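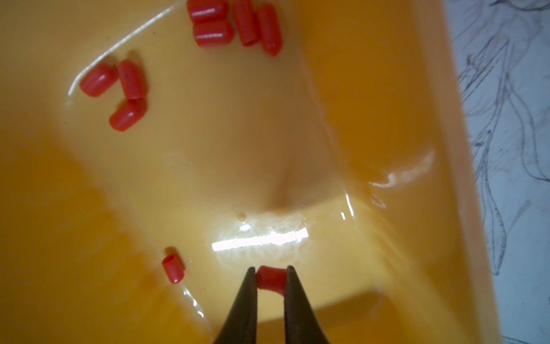
Visit to Verkside, 9/20/22

Our group went to Verkside to see how they write the rules for their robot cells. I had expected a long hall with fences. The part we visited is one large room, and most of the talk was about paper.

Chrysanthi Moschos, who is responsible for safety there, received us at the door and gave the visitor rules first. Stay behind the yellow line, put long hair and badge cords under the jacket, do not lean on the cell tables. She asked each of us to press an emergency stop once, so that we know how hard it must be pushed.

Then we came to the small parts station. The robot takes red caps one by one from an orange-yellow tray. The caps are lying in any direction, and this is on purpose. In the Verkside rule book a picking test with parts set in nice rows does not count. A test needs 2,000 picks with the same gripper fingers, and after that the fingers are checked for wear and the sheet is signed by two persons.

I asked about grip force, because a soft part can be pressed out of shape. At Preler, where I work, we have only one limit for all parts. Verkside keeps one limit for each part, 146 entries at the moment – a lot of work to maintain, in my opinion, but I would like to try it for our rubber parts.

Lunch was 20 minutes and very good soup. In the afternoon we saw the incident log, where also small things are written, such as a dropped part. The next visit is to Strebel in January.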